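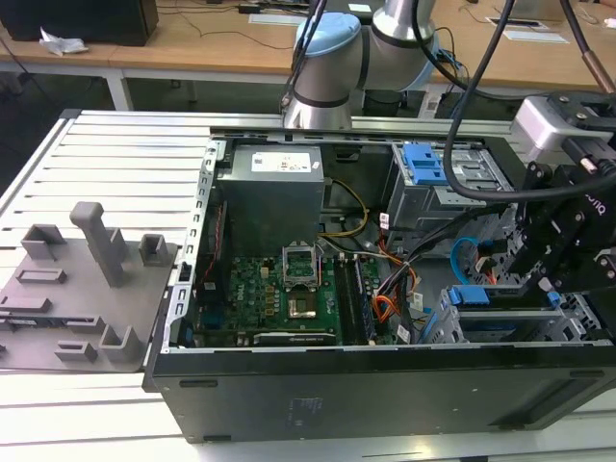
Item 1, disassembly cell. The Tarnus build stays on the Bokton bench until the end of June 2025. Order of work was agreed: memory first, then drives, then processor. The processor step is on hold until the path to the open socket is checked against the raised retention frame. The gripper will approach the drive bays from above and work the blue latches, with speed capped at 7 percent near cabling.

Item 2, fixture plate. The printed plate beside the tower is kept as is. A reprint was proposed in January and is now dropped.

Item 3, parts. Negussie quoted for 100 cable ties and 2 spare fingertips. Approved.

**Actions**

- Re-measure latch height with the case on its side.
- Log grip force for 2 full runs.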